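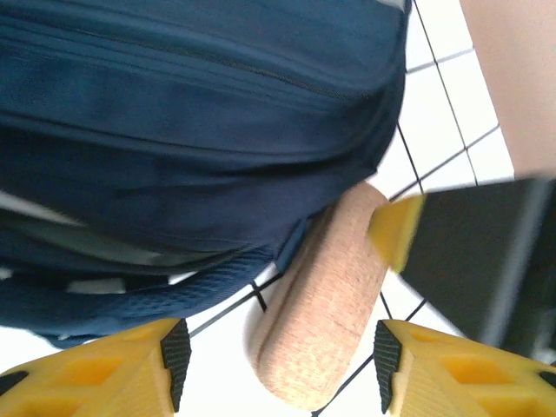
Cork between the fingers, navy bag alongside.

Workshop tips: when a gripper drops things
Updated 8/23/22

The Jisbridge leaflet says its gripper will pick up "everyday objects with no setting up". I have doubts. In July ours at the Pimeton workshop let go of a cork block halfway to the shelf, then shut on the strap of a bag and kept pulling. The screen said the job was complete. Fault code 44 came up only after I had hit the stop button.

The help line blamed the cork. Cork sheds fine dust, they said, and dust makes rubber pads slip. Fair enough, but a pad that can't cope with a bit of dust isn't much use in a workshop. What I do now:

Wipe the pads with a damp cloth and let them dry. Do the grooves between the teeth with an old toothbrush. No oil, no furniture spray.

Move soft things well out of reach. Zips, straps and mesh pockets all catch, and I don't trust the software to tell a bag from a block. The makers claim it can – I'd like to see it.

Test the grip at ankle height, over something you don't mind denting. Lift, wait 10 seconds, tug gently. If it slides, stop there.

Never reach in to free a snagged strap while the power is on. Press stop, switch off at the wall, then open the fingers by hand. The manual puts this on its last page.

Look for cracks where the plastic fingers are screwed on. Ours had a hairline one by lift 1,539, going by the counter in the menu.

Don't rush to buy the Tanner "high grip" pads. I tried a pair and they dropped the same block. The Uto ones last longer, though they mark pale wood.

Write down every fault code yourself. The log wipes itself when you update, and the help line will ask.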